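Can You Teach a Robot With Your Own Two Hands?
Tatia tries the Mastwood Hand Kit

Have you ever tried to pick up a playing card while wearing thick winter mittens? It slides, it flips over, it sticks to the table, and after a while you want to throw the mittens across the room. Now you know how a robot feels! (Well, robots don't feel anything. But you know what its hands are up against.)

I write about machines for kids, and in January I got to try something called the Mastwood Hand Kit. It is a box of tools for teaching robots how to do little everyday jobs. It isn't a robot. There's no robot in the box at all, and I'll be truthful, I looked twice.

What you get is two grippers. A gripper is a robot's version of a hand. It has no thumb and no pinky, just a pair of long fingers that open and close like kitchen tongs. On a robot, motors do the squeezing. On these, you hold a handle, pull the trigger, and the fingers come together.

So why would a person want to use robot hands? Think about learning to tie your shoes. Somebody could have read you a page of instructions, but I bet somebody showed you instead. Robots can learn by being shown, too. The trouble is that your hand and a robot's hand are shaped so differently. You have five bendy fingers, and it may only have two stiff ones. If you show it the job using the same kind of fingers it has, the lesson makes a lot more sense to it.

My favorite job to try was the one with a sheet on the table. Both grippers come in from the near side, one for the left and one for the right, and you have to be so gentle!

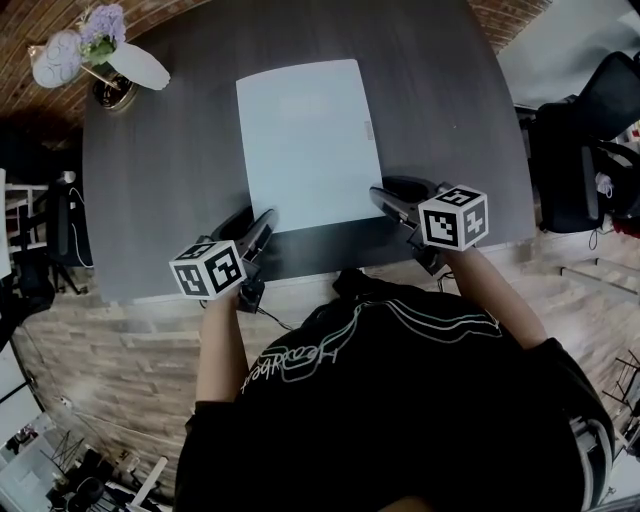 Mangubat wrote in to ask: But how does the computer know where the hands are? My little brother says it just guesses.

Great question, and tell your brother he's close, but there's a trick to it. The answer is those white cubes riding on top of the grippers. They are printed with blocky black-and-white patterns, a little like the squares you scan with a phone to see a menu. A camera looks for the patterns. If a pattern looks small, the cube is far away. If it looks squashed to one side, the cube is turned. The computer does that math over and over, very quickly, and works out where each hand is and which way it's pointing.

You can try this at home without any kit. Draw a big black square on a piece of paper and hold it straight out in front of you. Now tilt it. See how the square seems to change shape? You know the paper tilted just by looking, and that's pretty much what the computer is doing.

The other thing you'll notice is the cables. There's a black one on each gripper, and I did wish they weren't there. You have to think about where they're hanging before you swing your arms around — I forgot more than once.

How do you record a lesson? You do the job from start to finish, and then you do it again. And again! One time through is called a demonstration, or a demo for short. The Mastwood booklet says to make at least 30 demos of the same job before you expect a robot to learn much from it. I made 68, and my wrists were tired by then. The people at Istby, the learning center where I borrowed the kit, keep a big collection that everybody adds to. When I left, it had 2456 demos in it, and 22 of the good ones were mine. (The rest of mine had wobbles. You're allowed to laugh.)

Mistakes aren't a disaster, though. If you slip, you can mark that try so it doesn't get mixed in with the good ones. I liked that a lot, as a person who slips.

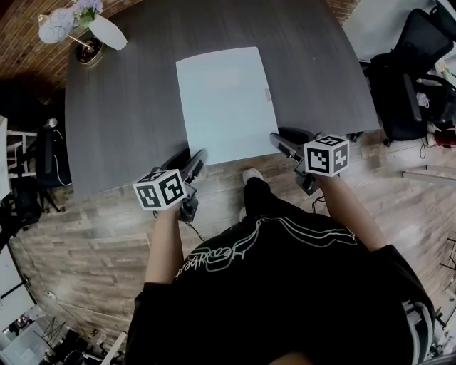
Two grippers, two marker cubes, and one flat sheet to practice on.

Flat things are sneaky. A block has sides you can grab, but a flat sheet hugs the table and gives your grippers almost nothing to pinch. I found it went better when I slowed way down and brought the fingers in low. Put a coin on your desk and try picking it up with two pencils, and you'll see what I mean.

Is the kit good for kids? I'd say ages ten and up, with a grown-up for the setup. The handles are made for big hands, and the triggers need a firm squeeze. The booklet also has some very long words in it, and I'd love a version with more drawings. But squeezing those fingers shut around something for the first time is so much fun, and I kept asking for one more turn.

Words to know
Gripper: the part of a robot that grabs things.
Marker: a printed pattern that a camera can find easily.
Demo: one try at a job, recorded so a robot can learn from it.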